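Sorting Bricks by Color, and Loving It

I have been putting off the brick tub since January, and on Saturday I finally went for it. My whole plan was color first, everything else later. People who sort by shape will tell you I'm doing it wrong (hi, Heloísa!), but look how cheerful it is when the little bins are lined up together!
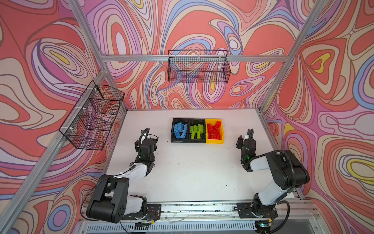

Posted by Senthil Devadiga | Filed under: Toys, Tidying

Blue and green got the black bins and red got the yellow one, and I could not be happier with that yellow. It pops! The red bin also has what look like some curved pieces mixed in, maybe the arch kind, and I'm leaving them right where they are. Red is red.

Can we talk about the wall panels, too? All those coral swirls with the lavender and pale blue running around them. I love a loud wall behind a plain white table. The black wire baskets are still empty and I keep changing my mind about them. Heloísa votes for baseplates. I'm leaning toward wheels and windows, all the fiddly stuff that came in the Clasthorpe lot.

My favorite part is still the spread-out stage, when you tip everything onto the table and the light blue ones land every which way. I like the undersides as much as the studs, with those round tubes marching down the middle. Chunky bricks are so much kinder on the fingers than the small ones, and you can spot a red from across the room.
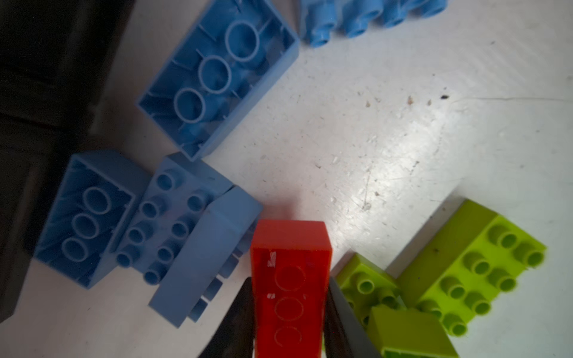 A red one, with light blue and lime green still on the table.

Next up is the Lerville box, which the seller listed as 2000 pieces. I'm going to need more yellow bins!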